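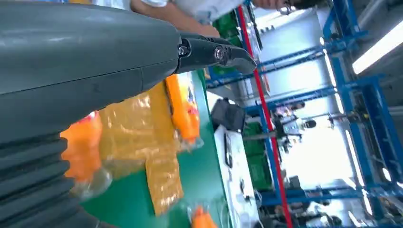

The gripper, apparently closed, above the green table.

Printing a long pants pattern out of Gernix

Sep 21, 2023 | by Endholm Pattern Notes

I drafted the Navarro pants in Gernix over the summer and put off printing them. On screen the pieces looked fine. On paper the front leg came out short, and I lost two evenings to it, so I'm writing down the settings before I forget them.

First, the test square. I draw mine at 50 mm on each side and put it inside the front leg piece, well away from the grainline. Gernix will add its own square in the corner of the first page if you tick the box, but that only tells you about the first page. Mine measured correctly there and was still off in the middle of the layout. The reason was a "fit to printable area" setting in my printer driver that switched itself back on when I changed paper trays. Setting it to 100% in the PDF viewer does not override it. You have to open the printer's own properties window and turn it off there.

Second, the layout size. I cut from fabric that is 54 inches wide, so I had set the layout to match the fabric. That is fine for a cutting plan and a bad idea for tiled printing. The pieces get spread out to use the width and you end up taping together a lot of blank paper. I made a second layout only for printing, with the pieces packed close and the paper width set to the short side of four letter sheets. The length I left at 2,000 mm. The export trims the unused part anyway.

Rotation needs watching. If you let the program rotate pieces freely it will put the back leg at an odd angle to save an inch or two. For home printing this does no harm, but the grainline then crosses page joins on a slant, and any small taping error pulls it crooked. I lock rotation to 180 degrees now.

Margins next. My printer wants a bit more at the bottom than at the other sides. I set all four to the bottom value. The overlap is wider than it needs to be, but all the pages trim the same way and I don't have to think about it.

Taping order: I do each row across, then join the rows. I trim the right and bottom edges only. The pants pages went together fine until page 9, where the hem curve and the inseam meet close to a corner. The match marks there were hidden under the seam allowance line. I drew a new straight line across the join in Gernix with an internal path and reprinted that page and the one beside it.

I also sent the same file to Juvisora to have it plotted on one sheet, mostly to compare. The lengths matched my taped copy on the inseam and outseam. The crotch curve was a hair different at one join on mine, and I fixed that with a French curve. For a pattern I plan to use more than once I would pay for the plotted sheet – for a first muslin, taped pages are good enough.

Still to sort out: line thickness. The cutting line prints too heavy and I'm never sure which side of it to cut. I cut down the middle for now. The shorts version should be drafted by October and I'll try a thinner pen setting on that one.

3 comments

bobbinbox: My driver does the same thing with the paper trays. I saved a preset with scaling off and pick that every time.

hemline_k: Do you add the seam allowance before or after you check the inseam lengths?

Endholm Pattern Notes: Before, but I measure on the stitching line. I leave that line visible on the print.

Contact | © 2023 Endholm Pattern Notes | Back to top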